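A Review of the Evening Page
November 2021

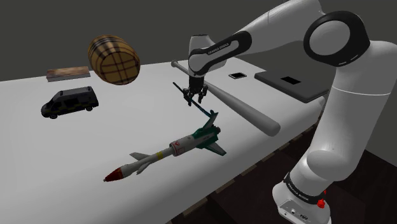 Perihan Canpolat wrote to ask whether the evening page was still being kept, and whether it had done any good. She had begun one of her own in July, on the strength of an earlier entry on this site, and had stopped after two weeks. She wished to know whether stopping meant that she had failed at it, and whether a person who stops ought to begin again from the first page or simply turn to the next clean one.

Her letter deserves a full reply, and I have chosen to give it in public, with her permission.

For readers who are new to this site, the evening page is a single sheet on which I record, before going to bed, what I intended to do that day and what I did. It carries no grade. When I adopted it, I set a term of 90 days, after which I was to read all of the pages in one sitting and decide whether to continue. That term has now ended. I read the pages at my kitchen table last week, with the telephone switched off, and the reading took most of an afternoon.

My first finding is that the page was not kept every evening. There are gaps. The longest falls during the period when I was preparing to leave my position at Tuncer, and I remember those evenings well enough to know that I had the time. I did not want to write down that I had spent another day avoiding a conversation with my supervisor, Otakar Brabec. When I did at last hold that conversation, he was courteous and brief, and he asked only that I finish the quarterly file before I went. I had dreaded it through the whole summer.

My second finding concerns the intentions themselves. In the early pages they are very large. One reads, in its entirety, "Become a calmer person." Another reads, "Stop comparing." There is no way of knowing at ten in the evening whether such a thing has been done, and my entries beneath them are accordingly vague and somewhat unkind. By the middle of the term the intentions had become smaller without my having decided that they should. "Telephone my sister before supper." "Walk to Gundgate and back." "Do not open the mail at breakfast." The entries beneath these are short and much easier to read.

I had set myself a limit of 200 words for each page. I exceeded it often in the first month and seldom afterward. The pages that run over are, almost without exception, the ones in which I am explaining why something was another person's fault. I would not have noticed this without reading them together, and I did not enjoy noticing it.

I turn now to the matter of stopping. Matúš Matoušek, with whom I have corresponded on these subjects for a long time, holds that an interrupted practice should be started over, with the count returned to the beginning. He has kept a journal in this manner for nearly 1000 evenings and regards the unbroken count as the chief thing that brings him to the desk. I respect his view. I have found that it does not suit my temperament. When I returned the count to the beginning after my first gap, I spent several evenings resenting the number at the top of the sheet and wrote very little beneath it. After the second gap I left the number off. I have not restored it.

My answer to Ms. Canpolat is therefore that she should turn to the next clean page, write the date if she likes to have it, and make no reference to the weeks that are missing. An account of the absence may be given later, if she still thinks it of interest. In my own case I had drafted three such accounts and kept none of them.

She also asked whether an application would serve as well as paper. I used Wamavon for a short period in the spring and have no complaint to make of it. The reminders arrived when they were supposed to. I did find that I composed my sentences as though someone were going to read them, and on paper I do this less. Remzi Aksoy reports the opposite, and writes more freely on a screen than he has ever done by hand. Readers should consult their own habits.

As to whether the page has done any good, I sleep somewhat better. I am in more regular contact with my sister. I left a position I should have left a year earlier, though I cannot say that the page brought this about. I remain impatient in lines and with slow talkers, and the pages record this in some detail.

I have decided to continue for a second term under the same rules, with the limit on length retained and the intention restricted to one line. The new sheets have been cut and are in the drawer. Correspondence on the subject may be sent to the usual address, and I will reply as time permits.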